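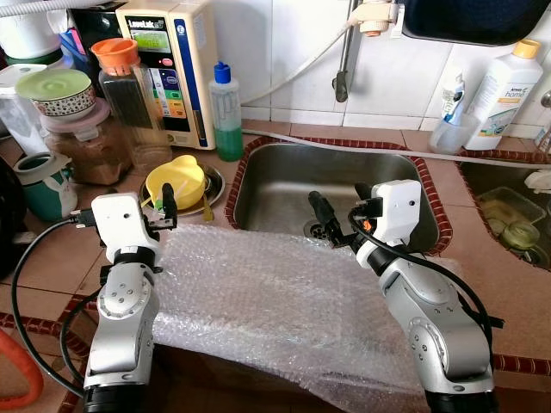

Figure 7.1 Two arms at a tiled kitchen counter, with grippers on either side of the sink.

Chapter 7
Chores and the Limits of Automation

A factory arm can repeat one weld 3000 times in a shift with almost no variation. Ask a similar arm to wash a cup, and the problem changes completely. The weld is always in the same place. The cup may be upside down, inside another dish, or behind a bottle of soap, and tomorrow it will be somewhere else.

This chapter asks how close machines have come to doing ordinary work in homes and small shops. The short answer is that many single steps can now be done, while whole chores done without help are still uncommon. The sections that follow look at why.

7.1 What Counts as a Chore

Washing up sounds like one task. An engineer has to treat it as a chain of smaller ones: find the item, choose a grip, lift, turn on the water, scrub, rinse, and set the item down. Each link depends on the one before it. If a machine completes each of seven steps correctly nine times in ten, and errors in one step are independent of the others, it will finish the full chain less than half the time.

The Stornodside kitchen trials, which we return to in Section 7.4, scored these steps separately. Of 133 attempts to wash and put away a single cup, 31 were finished with no help from the operator. Most of the failures came at the first grip or at the final placement. Scrubbing caused few of them.

7.2 Small Objects, Crowded Counters

Kitchen items were designed for human hands. A thin spoon handle lying across a bowl gives a two-finger gripper very little to hold, and a light cup tips easily when something next to it is moved. Clear plastic and shiny steel add a second difficulty, as many depth sensors read them poorly.

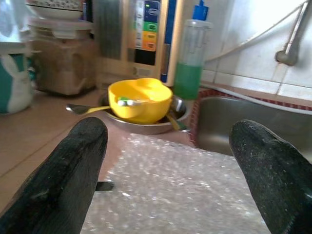 Figure 7.2 Yellow cup and spoon on a round steel bowl, seen between the gripper fingers.

Fitzgerald Tillman has argued that counting finished chores is the wrong test. In his view a household would gladly keep a machine that only cleared the counter and left the washing to a person, much as shops kept the early Hakala sorter even though workers still had to load it by hand. Consider this view as you read Section 7.3, which compares the Odix and Batel systems on the same set of kitchen tasks.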